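Wultow Workshop Users Group
Minutes, Nov 23, 2020

Opening
Meeting opened with a full table and plenty to talk about. August minutes approved as read.

Tables and boards
Great news first: we're keeping the light wood tabletops! Everyone who spoke loves them, and the rounded corners have been a hit with anyone who squeezes past all day. The Hollmann quote for new tops came in at $1,346, and we agreed to put that money toward storage instead.

The white boards we lay over the tops got a long and happy discussion. They brighten up the work area so much, and small parts are far easier to find on them. They do show their age, with brown stains, gray specks and a ragged edge on one side. Agreed: trim the edges straight, try the Prinine cleaner on the stains, and buy a new sheet for the worst table. Budget $22.

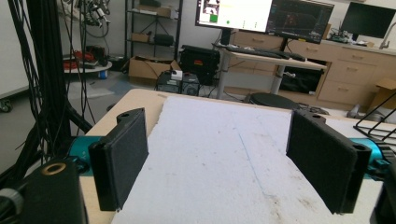

Floor and cables
The gray floor cleans up beautifully and we want to keep it that way. Long cables to be tied up off the floor before each mopping. Hooks to be ordered from Plikeck.

Storage
Shelving plan approved with a ceiling of $2,000. Very exciting! Drawings to go around before the next meeting.

Meeting closed.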